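Home Explore Notifications Lists Log in

Thread by Emmett Mahmoud
4 min read

1/
Some people asked how the student project is going, so I'm putting it in one thread. We are a team of four: Chia-jung Cheng, Devendra Garg, Kusum Nautiyal and me. The project is called Zutia. It's our capstone for the robotics course, and the demo is in December.

2/
The task is packing snacks into a box. A person does it first with hand-held grippers, we record it, and the recordings train a policy that has to do the same job on the two-arm station in the lab. Our instructor, Naveen Thakur, signed off on it after we dropped the folding part.

3/
We picked snack packets for a boring reason. They're cheap and they're hard to grip well. A puffed packet gives when you squeeze it, and the shape changes every time you pick it up. Last year's team used wooden blocks and had a working demo by midterm. We do not have that.

4/
Where we are: 319 recorded runs. After cleaning, a fair number of those are gone. Most of the bad ones were ours, from the first two evenings, when we were still learning how fast to move.

5/
Things we got wrong at the start. We grabbed packets by the top seal, because that's how a person with fingers does it. With flat jaws the packet swings and lands in the box at an angle. Now we go for the sides, one pad on each, and close until it stops moving. No more than that.

6/
Devendra wrote the rule on a card and taped it up in the lab: "Sides, stop, lift." Kusum added "slowly" under it in pen.

7/
The pads matter more than I expected. The ribbed ones hold foil much better than the smooth ones we tried in the first week. With smooth pads you have to squeeze harder and then the packet pops up out of the jaws. We ordered a second set of ribbed ones. 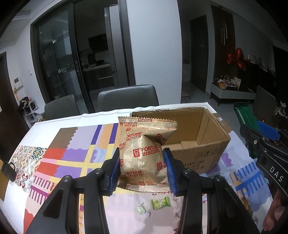 8/ HOW WE RUN A SESSION
Open cardboard box on the table, packets and a few wrapped candies next to it. One person packs, one person watches and calls out problems, one person logs. We swap after 13 runs. Hands get tired before people admit it, and you can see it in the data.

9/
We use two grippers, one in each hand. Chia-jung is the only one of us who can have a packet in both at once and not bump them together over the box. Her runs are the cleanest we have. We talked about using only her runs and decided against it. The policy came out stiff when we tried that on a small batch.

10/
Tablecloths: we work on different surfaces on purpose. Plain ones, patterned ones, whatever is in the house. The first model was trained on the gray lab bench only and it fell apart when we put a towel down. Busy patterns are slower to train on but it holds up better afterward.

11/
Foil is also a pain for vision. It throws highlights and the highlights move when you move. Kusum is working on this part. Turning down the exposure helped a bit. Changing where the lamp stands helped more.

12/
Candies are the worst item. They're small and they roll, and the crimped ends catch on the pads. Of our last 6 tries on the real arms, the candy went in the box on 2. Packets are doing a lot better than that, but I don't want to give a number until we test with a box the model hasn't seen.

13/
A question I got in replies: why not just drive the real arms by remote? We tried. It's slow, and there is one station for the whole class, so we'd get maybe an hour of it in the evening after 7. With hand-held grippers we can record in somebody's dining room.

14/
Next up: more candy runs, a taller box, and fixing the logging script so it stops naming two files the same thing. That last one is mine. I lost an afternoon of Devendra's work to it and he was nice about it.

15/
If you're on another team and want to borrow our checklist, send me a message. It's one page. The pad notes are on the back.

We use cookies to improve your experience. By continuing you accept our cookie policy. Accept Manage settings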